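Skip to content Home Courses Student Work News Contact
Search this site Enter keywords Go

Clearing the Shared Table: A Report on Food Packaging Left After Breaks

Prepared by Qistina Simanjuntak and Tadeusz Zieliński
Supervisor: Corinne Achterberg

1. Purpose

The Edero workroom is used by students for project work and, at break times, for eating. This report examines the packaging left on the shared white table and recommends a simple method of clearing it. Observations were made over 15 breaks in February. 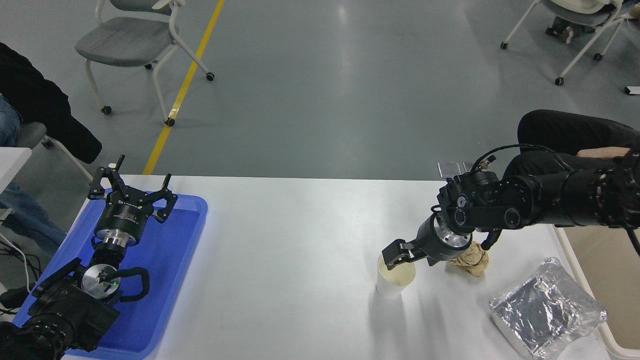
Cups were the item most often left standing. A cup with some drink still in it cannot go straight into a bin, and students tended to work beside it until somebody carried it to the sink. Paper was usually left crumpled, and foil or plastic wrapping was pushed toward the end of the table.

2. Method

Items were grouped as cups, paper and shiny wrapping. The blue tray at the left end of the table was chosen as the collection point – it has a raised rim and can be carried in one trip. Students were asked to place their items in it before resuming work. No signs were posted during the first 5 breaks.

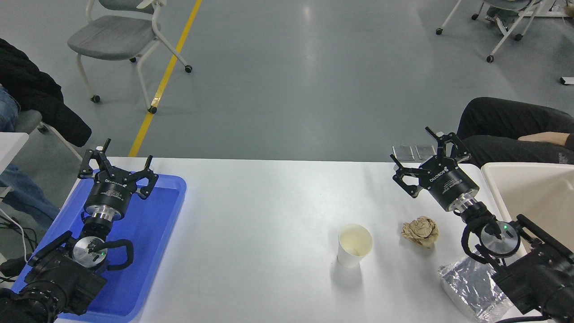
Figure 2. Paper cup, crumpled paper and wrapping on the table, with the blue tray at left.

3. Findings and Recommendations

Use of the tray improved once a written notice was in place, although cups were still left behind. Myrtle Bellamy suggested a separate container for liquids – this was not tested. We recommend that the tray remain at the same end of the table, and that it be emptied at the close of each afternoon.

Back to top | Contact the Student Work office, Room 747 | © Flandance College. All rights reserved.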